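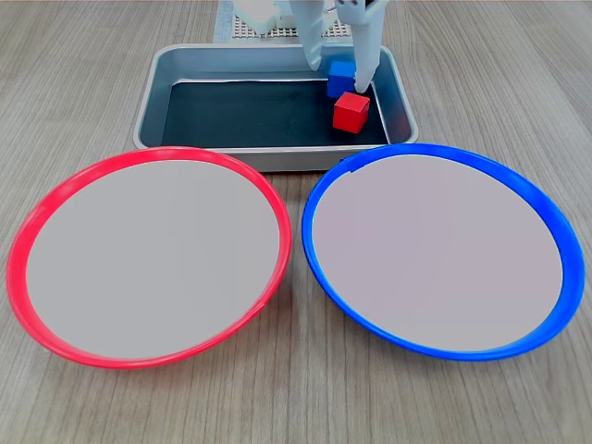 Itziar Miranda wrote back before I'd even finished my coffee: get rid of the long fingers, she said, they flex, and anything that flexes will lie to you about where it is.

9 May 2025
Posted by Esperanza Vallejo

She has a point. She also has a budget. I have a bench, a sorting task a toddler would find beneath them, and two sets of fingers to compare. Red cube to the red plate, blue cube to the blue plate, start over.

The first set is the long white pair from Merier. The second is the Stulora set, short and stubby, with rubber pads that pick up every crumb in the building. Same arm, same Flultier controller, same script, and the same me muttering at it.

I ran 719 picks with the Merier fingers through April and into this month. They managed 647. The misses mostly came when the cubes sat close together, because a long finger needs somewhere to go and the neighboring cube was already there. Approach from the wrong angle and you've shoved the one you didn't want into the corner of the tray, where it will stay until you reach in and apologize to it.

The release has been better than I expected. Long fingers let go cleanly, and you can set a cube down on a plate without the rest of the gripper looming over it.
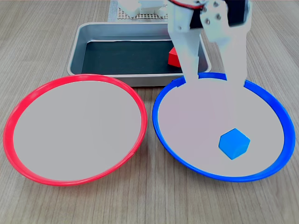
The short fingers, so far

Only 270 picks on the Stulora set, so treat this as gossip. The grip is firmer and the pads forgive a sloppy approach. They also don't like giving things back. I've watched a cube ride halfway home to the tray stuck to one pad, looking pleased with itself.

The Flultier has a force limit that is supposed to help with this. It has two settings I can tell apart, which I think of as "handshake" and "grudge." I'm on handshake for now.

Next I want to try the Merier fingers with a strip of the rubber stuck on. Itziar has already told me what she thinks of that.

Recent posts
Calibrating a camera with a bad attitude
Sotomayor wrist mount: a returns story
Cable ties I have loved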